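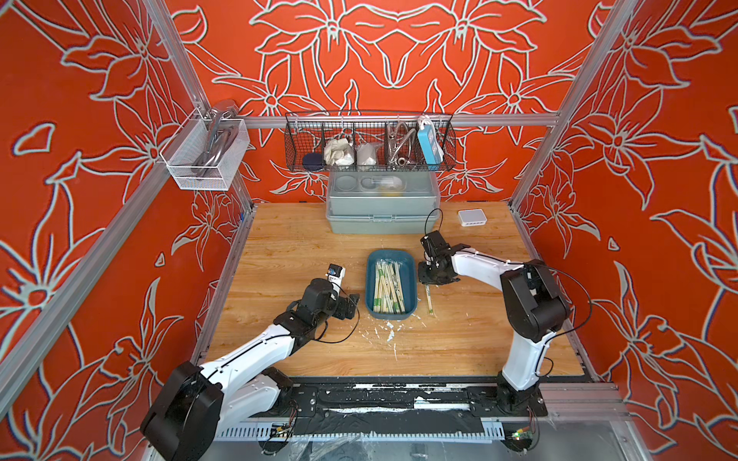
4. Fitting out the cell and running the first pick

This section assumes the aluminum frame is square, the tabletop is down and both arms have passed the joint check in section 3. If one of them only nearly passed, go back. A joint that sticks a little with nothing in the gripper will stick more when you ask it to do something.

The Esovier build sheet says this part takes an evening. It took us most of August, in a shared workshop, with the build sheet open the whole time. Plan on that.

4.1 Side and back panels

1. Slide the back panel into the frame first, then left, then right.
2. Leave the front open. You will be reaching in more than you expect.
3. Check that no panel touches an arm at full reach. Move the arms by hand with the power off.

Note: Any panel will do if it stays put. The Sestus forum will tell you that plain gray is required and that patterned panels ruin the camera view. We have run with a big flower print on orange-red and couldn't find a failed pick that we could blame on it. Nor have we seen anyone post a proper comparison. If you have gray, use gray. Don't go out and buy it.

4.2 Arm bases and rail

1. Bolt both bases to the front rail, one at each end, finger tight.
2. Bring the two grippers together over the middle of the table.
3. If one arm has to stretch to get there, slide its base inward and try again.
4. Tighten the bolts. Mark the rail on both sides of each base.
5. Run a slow sweep with each arm, then look at your marks. If a base has moved, the bolts aren't tight, whatever the wrench told you.

CAUTION: Keep fingers off the rail while either arm has power. The stop command in the Fluvavton software is a request sent over a network. It is no substitute for a switch that cuts the power, and you should fit one where you can hit it without leaning into the cell.

4.3 Cables

1. Lay the fixed wiring in the slotted duct along the front.
2. Leave a free loop at each wrist, long enough for a full turn in both directions.
3. Tie the loop at the forearm only. Do not tie it at the gripper.
4. Turn each wrist end to end and watch the connector. If it tugs, add length.

The ready-made cable set is sold as "full motion." Ours was short at the left wrist. Measure before you open the bag, as the shop may not take it back.

4.4 Wrist camera

1. Mount the camera upright on top of the gripper assembly.
2. Close the gripper and check that both fingertips are in view.
3. Start the Fluvavton calibration and let it take all 10 poses.
4. Read the error figure, then ignore the green check mark beside it. The check mark appears for any result under 658, and we got useless picks well below that. We throw out anything over 400.
5. Run it again without touching anything. If the second figure is far from the first, the mount is loose.

4.5 First pick: chopsticks

Paper-sleeved chopsticks are a fair first test. They are cheap, light and awkward, and they won't hurt the gripper. The Toprak demo uses foam cubes, which tells you only that the arm can pick up foam cubes.

1. Set a rectangular tray at the center of the table and put a bundle in it, lengthwise, front to back.
2. Lay one wrapped chopstick on the bare table to the right of the tray, at an angle.
3. Bring the right gripper over the loose one and stop. Check the height by eye before going down.
4. Lower at the slowest speed. Close. Lift straight up.
5. Hold the left arm clear of the tray rim until the right arm has finished. Add the second arm only when the first one is dull to watch.

Note: Start with grip force setting 2. Higher settings tear the paper, and a torn sleeve makes the next attempt mean nothing. Swap the chopstick.

Note: Wipe the table between runs. Scraps of paper and shavings get under the chopstick and change how it rolls.

4.6 When to believe it

One good pick proves very little. Neither does a good run on a chopstick that was put back in the same spot each time, and most of the videos online look suspiciously like that. Move it. Turn it. Change the room light. Have someone else place it who doesn't know what the arm finds easy.

Write down the misses as well as the picks, with the calibration figure next to each. If the misses start to climb after a few days, check the base marks from 4.2 before you blame the software.

Last checked against the build on 10/03/2023. Storage baskets and power strips are covered in section 5.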